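Part-time laundry and linens person wanted, Granance guesthouse

Posted Jul 19, 2025 by Salim Mutiso

We need someone who can look at a heap of cloth without sighing, or who can sigh and fold at the same time. Granance is a guesthouse with a costume store attached, for reasons that made sense to the previous owner. Between the two we get through a lot of fabric, and it does not put itself away.

The job is four mornings a week, 8 to noon, starting in October. Pay is $200 a week, paid on Fridays, plus lunch if you like soup. Leonardo Costa makes the soup and there is only ever one kind.

What you would be doing

Sorting, folding, hanging and shelving. The costume store has 3000 pieces on its list, and the list was last correct under a different landlord. You would report to Thulani Mofokeng, who runs the store and has firm views on how a sleeve should be folded. He is right about this and you will come around.

You would also sweep and wipe down the sorting corner at the end of each shift. The marble-patterned floor looked like a wonderful idea in the catalog. It hides a surprising amount of dirt among the veins, right up until the sun comes in, and then it hides nothing.

What we are looking for

You can tell ribbed knit from plain by touch, or you are willing to learn.
You do not believe that "folded" and "rolled into a ball and pushed to the back" mean the same thing.
You can lift a full bag up 3 steps.
You own a pair of shoes you don't love.

Experience in a laundry, a theater or a large family is welcome. A certificate is not needed. Julián Valcárcel held the job before and came to us from a bakery, where he said the towels were worse.

The trial morning

Everyone on the shortlist gets one paid trial morning. You will be shown to the corner and given whatever has landed there. A typical start is something big and olive green with a navy trim, crumpled up with something pink and ribbed, and the dusty strip along the back wall to deal with once the cloth is off the floor.
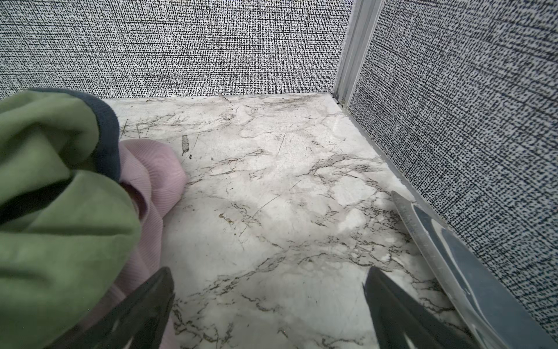 How to apply

Write a short note to Salim at the Granance front desk, or drop it through the door at 47 Bakilana Street. Tell us which mornings you can work and how you fold a fitted sheet. Drawings are accepted. Please leave a phone number we can read; Raffaele Serra makes the calls and he will not guess at a seven.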